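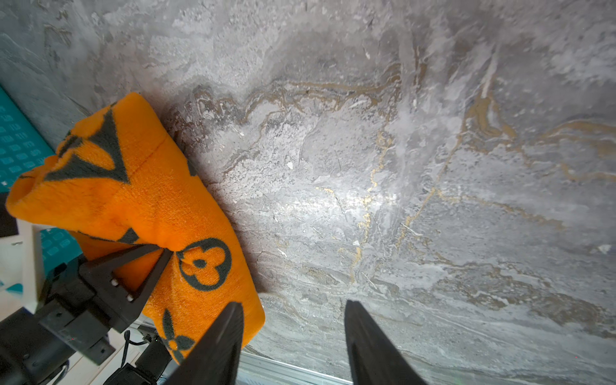 Notebook 4, p. 136

5 Mar 2023, Millden bindery

Back on the Riihimäki stories today, the translated ones, and I'm happy to report the second proof is miles better than the first! The greys in the chapter openers have stopped looking like dishwater and the page numbers no longer wander off toward the gutter. I did the whole read-through standing up at the bench with a ruler under each line (slow, but I catch more that way) and came out with 20 corrections. Most are commas. One is a grandmother whose name changes spelling halfway down a page, and I have no idea how she got past me twice.

Paper: still the Ketier cream. It folds nicely with the grain and cracks like a biscuit against it, so whoever cuts the next lot, please check the arrow on the wrapper before you go near the guillotine. I wasted a fair stack learning this again.

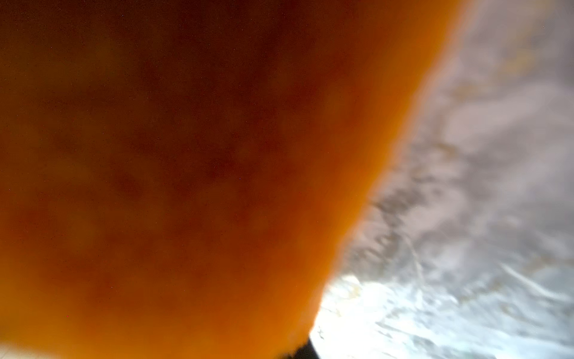
Saimi Kallio thinks the stories are in the wrong order. She'd open with the ferry one and push the long market story to the back, where a reader who has settled in will forgive it for dawdling. I went home cross about this and came back half agreeing. The trouble is that the signatures are already imposed, and moving the ferry story means redoing the first two and probably the contents page as well. Still, better now than after sewing.

Tried the new sewing pattern on a dummy at lunch. Linked stitches, no tapes, waxed thread. It opens flat, which I love, but the spine has a bit of a lean to it and I suspect my tension goes slack whenever I start talking. Will do another with the radio off.

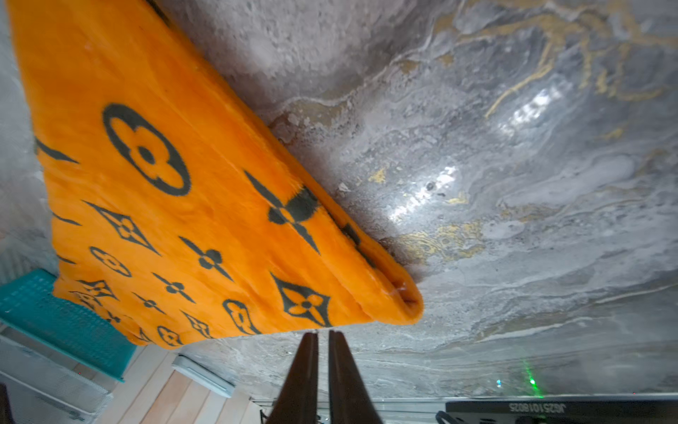

Then the glue. I thinned the PVA more than usual for the second dummy and it crept between the sections, so the first few leaves are stuck at the fold. Next time: thicker, stubbier brush, and leave it under the boards overnight without peeking (me, I mean, I peeked).

Cover stock hasn't come. Clastitz have the order and promise April, and I've left a note on the corkboard with the invoice number, 1,444, for anyone who rings them.
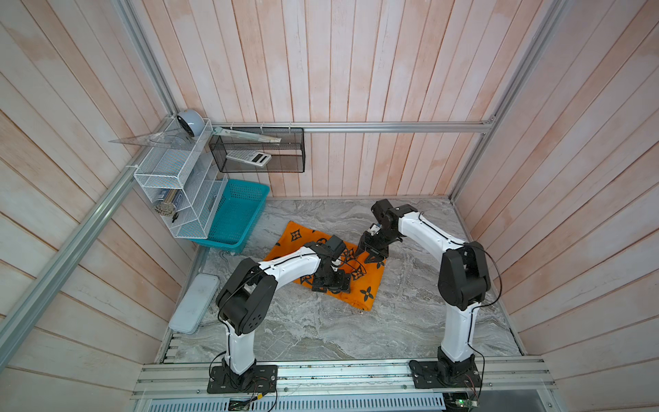 Leave the glossary out, Kerttu Saarinen wrote in the margin of the proof, people can work out what a sauna whisk is from the sentence it's in. She's underlined "out" hard enough to go through the sheet. I'd like to keep the dialect words at least, maybe as a note on the last page, and I've pencilled that underneath hers.

To do: recut boards, ask the translator about the grandmother, mock up the ferry-first order, buy wax.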